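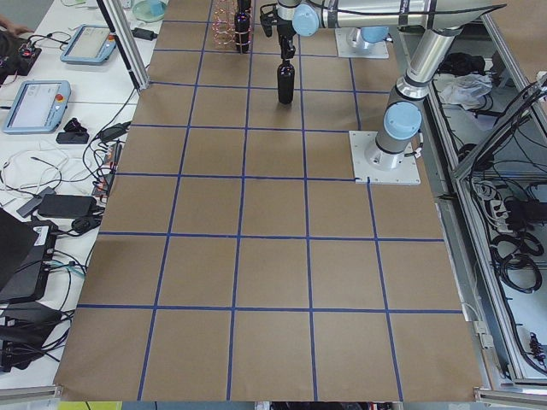
Barnabás Borbély says he would have driven twice as far for the evening that Prarkier put on this May. "I came for the old Boros rows and stayed until they switched the lights off," he said, still holding his tasting sheet. He was one of 175 people who climbed the hill for the village's spring wine walk, and what a lovely night they got for it!

The walk starts at the lower well and winds up past the cellars, most of them dug straight into the hillside and opened to visitors only a couple of times a year. This time 35 growers poured, the most so far, and they brought 81 wines between them. Plenty were whites from the cool north slope — crisp, a bit salty, gone by eight o'clock — but the reds drew the longest lines, especially at the top of the lane where the Boros family had set out benches under the walnut trees.

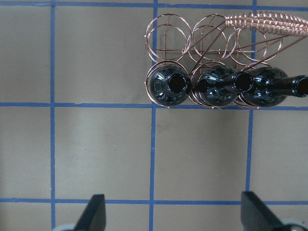 Their oldest vines were planted by the current owners' grandparents and still give a small crop every fall. The family ferments it in open tubs and leaves it alone for two winters, and the result is dark, peppery and surprisingly light on its feet. They had set aside a few cases for the night and kept pouring until the last one was finished, with a story to go with nearly every glass.

There was good food too. The bakery ran out of cheese rolls twice (they went back down and baked more, bless them), and the school band played from the chapel steps, a little fast and very loud. Tickets and a raffle together paid for new handrails on the steep stretch by the press house, where anyone who has walked down after dark will be glad of them.

A second walk is planned for harvest time, when visitors can help pick in the morning and eat with the growers at noon. The lane is 434 steps from the well to the top, so wear decent shoes. Parking will again be in the lower meadow, and the bus from the station will run until eleven. Sign-up sheets are at the bakery and the post office now, and the morning picking spots are already filling.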